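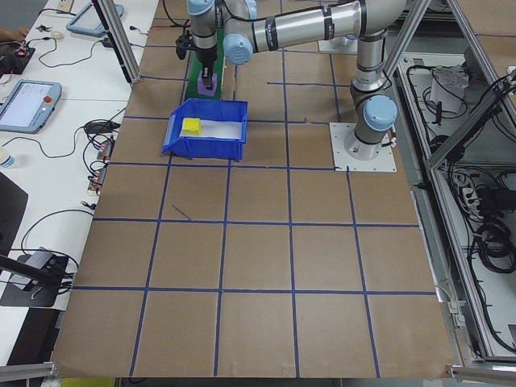 Why Do People Put Tape Squares on a Table?

Hi, it's Tahsin again! Last time I wrote about maps, and a reader named Zeeshan Hashmi sent in a really good question. He wanted to know if you can make a map of something small, like a table. Yes, you can! You can do it with one roll of blue tape, and I love this topic so much that I had to stop myself from writing 50 pages.

So, grids. A grid is a bunch of lines going one way and a bunch of lines going the other way. Where they cross, you get boxes. You've seen grids on graph paper, on waffles, and on bathroom floors (go look, I'll wait).

The great thing about boxes is that every box can have a name. Say the columns are A, B, C and D, and the rows are 1, 2, 3 and 4. Now I don't have to tell you "the eraser is sort of over there, near the thing." I can say "the eraser is in B3" and you can put your finger right on it. Map makers do this with whole cities!

Do the lines have to be perfect?

Nope. Painter's tape is made to peel off again without a fuss, so it's a bit stretchy and a bit thin, and it rips when you'd rather it didn't. My first grid had one box so skinny that only a pencil fit in it. It still worked, though, and I could still say which box the pencil was in.

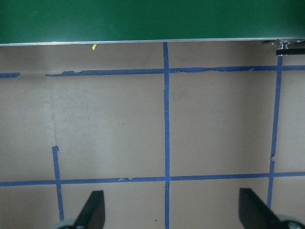 Blue tape crossing on a tan surface. Look for the strip with a jagged little step in its edge!

If you want neater lines than mine, make a small pencil dot at each end first and stretch the tape from dot to dot. Press down the middle last. And ask a grown-up before you tape the good table, please. A big flat piece of cardboard is even better, and you can slide it under your bed when you're done.

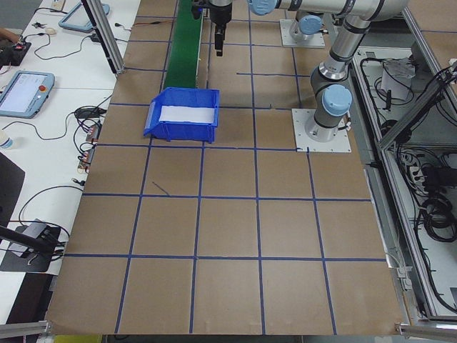 What about the bin?

Put a storage bin on a grid and you learn something fun: big things use up more than one box. You might have to say "the bin is in B2 and a bit of C2." That's fine. Some people pick one corner of the bin and only name the box that corner is in. My friend Prasanna Debnath always picks the front left corner, and we argue about it.

Now run your finger along the side of a plastic bin. Lots of them have bumpy lines called ribs. Try this with paper: hold a flat sheet by one end and it flops right over. Fold it back and forth like a fan and it holds itself up. Ribs do the same job for plastic, so the walls can be thin and light and still stay stiff when you fill the bin with blocks.

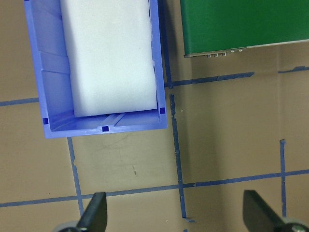 Okay, back to our map, and time for a game. You need a grid, a bin, and one small thing like a block. Put the bin anywhere and hide the block under a cup in one of the boxes. Your partner names a box. You may only answer "closer to the bin" or "farther from the bin" than the block is. Count the guesses, then swap. My worst score is 18, on a grid with just sixteen boxes, so I must have guessed some of them twice.

Send me your best score and a drawing of your grid!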